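# Repair or replace? What happens to faulty household electronics in Plondlow

## Summary

This report looks at what people in Plondlow do with small electrical goods when they stop working. I surveyed 37 households, visited the council recycling centre and the two repair shops still trading in the town, and tried to mend a small number of faulty items myself using the college workshop. Most households said they would prefer to have things repaired. Most of them had not had anything repaired in the last few years. The report tries to explain the gap.

## 1. Background

Plondlow had a good number of repair shops at one time. The local trade directories in the library list radio and television engineers on Market Street, Chapel Lane and the station road, and several of the department stores ran their own service counters. By the time I started this project the only shops offering general electrical repairs were Lehner, on Market Street, and Selen, which is mainly a phone shop but takes in laptops and games consoles.

My interest started with a kettle. The switch failed a few months after the guarantee ended and a new kettle cost less than the part plus postage. I wanted to know whether this was typical and whether people minded.

The course allows one term for fieldwork and one for writing up. The survey was done in February and the shop visits followed.

## 2. Questions

I set out to answer 3 questions:

1. What do households do with small electrical goods when they fail?
2. What stops them from having the goods repaired?
3. Are the faults themselves difficult to fix?

Large appliances such as washing machines and fridges were left out. They are usually repaired in the home by a visiting engineer and the costs work differently.

## 3. Method

### 3.1 Household survey

I delivered a paper questionnaire to streets in the old town and on the Fetico estate, which was built for workers at the Fetico factory and is still called that although the factory has gone. I collected the forms by hand a week later. People were asked to think of the last small electrical item that had failed and to say what it was, how old it was, what they did with it and why.

The paper form was chosen over an online one after the pilot. In the pilot nearly all the online replies came from other students, who mostly rent and do not own much.

### 3.2 Shop and site visits

At Lehner I was allowed to sit at the counter for two mornings and note what was brought in. No customer details were taken. At Selen I had a shorter conversation between customers. At the recycling centre I stood by the small electricals cage and recorded what went in, as far as I could tell without handling it.

### 3.3 Workshop trials

I collected 12 faulty items from neighbours and from a notice in the college canteen. Each was opened, inspected and tested with a multimeter. If the fault could be found within one hour and a part was available from an ordinary supplier, I tried the repair. If not, I wrote down why and stopped.

The one-hour limit is artificial. A trained person would work faster, and an interested amateur might happily spend a weekend on a radio. I needed some cut-off and an hour was what Lehner uses for a standard inspection charge.

## 4. Results of the survey

The most common items named were kettles, toasters, vacuum cleaners and headphones. Televisions were mentioned less often than I expected. Several people wrote that theirs still worked but had been replaced because the apps had stopped updating, and I have not treated this as a failure.

The largest group had thrown the item away or taken it to the recycling centre. A smaller group still had it in a cupboard, loft or garage. Only a handful had paid for a repair, and nearly all of those repairs were to phones.

When asked why, people gave answers like these:

> It was only cheap to begin with.

> I wouldn't know where to take it.

> By the time you've driven into town and paid for parking you may as well buy one.

Cost was the reason given most often, but few people had asked for a price. I think this matters. They were comparing the price of a new item, which they knew, with the price of a repair, which they guessed. When I later asked Lehner for typical charges, several were lower than the guesses on the forms. The charge for a new lamp switch or a vacuum cleaner belt surprised me, and I would have guessed too high as well.

There was a difference between the two areas. People on the Fetico estate were more likely to say that they or someone in the family had tried to mend the item first. A few mentioned relatives who had worked at the factory. I did not ask about occupation so I cannot say more than that.

## 5. Visits

### 5.1 Lehner

The shop has a long counter, shelves of finished work with paper tickets and a back room that customers do not see. Most of what came in while I was there was lamps, vacuum cleaners and audio equipment. The audio equipment was usually old and its owners were attached to it. One turntable had been in three times.

Kettles are not accepted. The shop says that it cannot guarantee the seal after one has been opened and does not want the responsibility. Microwave ovens are refused as well.

The owner's main complaint was about parts. Some makers supply them only to approved agents, and some sell a complete sub-assembly where a single component would do – a whole base unit in place of one switch. A second problem was cases held shut with clips or glue, which break when opened and make the finished repair look poor even if it works.

### 5.2 Selen

Work here is nearly all screens and batteries. These are predictable jobs with a fixed price list on the wall, and the customer can usually wait. Faults on the main board are sent away to a specialist in another town. The staff told me that people will pay for a phone repair readily and hardly ever for anything else.

### 5.3 Recycling centre

The cage for small electricals is emptied more often than I had assumed. I saw vacuum cleaners, printers, a bread maker and a great many cables. Some of the goods looked almost new. Nothing placed in the cage may be taken out again, by the public or by staff, and there is no reuse shelf. Two neighbouring districts have one.

## 6. Workshop trials

The items fell into three loose groups.

The first group had mechanical or wiring faults: a broken flex, a worn brush, a blocked filter that had tripped a thermal cut-out. These were the easiest. Nothing was needed beyond screwdrivers, a soldering iron and patience, and the parts were cheap.

The second group had faults in the power supply. Failed capacitors were the main cause. They can often be spotted by eye because the top bulges, and replacing one is within the reach of a careful beginner. I ruined one board by overheating a pad and had to give up on it.

The third group had faults somewhere on a densely packed control board. I did not repair any of these. 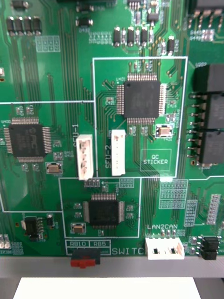
**Report and fieldwork by a second-year student, Technology and Society** | Plondlow College | July 31, 2026

Modern boards of this sort carry surface-mount parts, which are soldered flat to the board and are too small to test comfortably with ordinary probes. The main chips have rows of fine pins set close together. Changing one calls for hot air equipment, magnification and practice. Even then the replacement chip may need software that only the maker holds, so the practical repair is a new board, and the board can cost most of the price of the product.

It would be wrong to blame the technology alone. A faulty socket or a cracked joint on a board like this can still be mended by hand if it can be found. Finding it without a circuit diagram is the slow part, and I was not able to get a diagram for any item in the group. One maker replied to my request, to say that service information was not available to the public.

## 7. Discussion

The three parts of the study point in different directions. The survey suggests that people do not repair because of cost. The shop visits suggest that parts and case design are the trouble. The workshop trials suggest that a fair share of faults are simple and never get looked at.

These can all be true. Someone whose vacuum cleaner stops has no way of knowing whether the cause is a blocked filter or a dead control board. The inspection charge at Lehner has to be paid either way, so the customer is being asked to take a small gamble. With a cheap item the gamble looks poor. A free or very low-cost inspection might change the choice more than a lower price for the repair itself.

A monthly repair session in the community hall would be one way of offering this. Lehner was not against the idea and thought it might bring in work that the session could not handle. The hall charges for evening use, and insurance would have to be looked into.

A reuse shelf at the recycling centre would need a decision by the council and someone to carry out safety tests. I wrote to ask about it and had not received an answer when this report was finished.

## 8. Limitations

The survey was small and covered two parts of one town. People who filled in the form may care more about the subject than those who did not. The question about the age of the item was badly worded – some gave the age when it failed and others its age today – and I have left those answers out.

My own skill is a limit on the workshop results. Items I could not mend are recorded as not repaired, and a professional might have saved some of them.

## 9. Further work

- Repeat the survey with a question on what people think a repair would cost, asked before any mention of price.
- Follow a small number of items through the shop from drop-off to collection.
- Compare Plondlow with a town that has a reuse shelf.

The blank questionnaire and the workshop notes are held in the department office. The repaired items were safety tested by the college technician and returned to their owners, apart from one toaster that has not been collected.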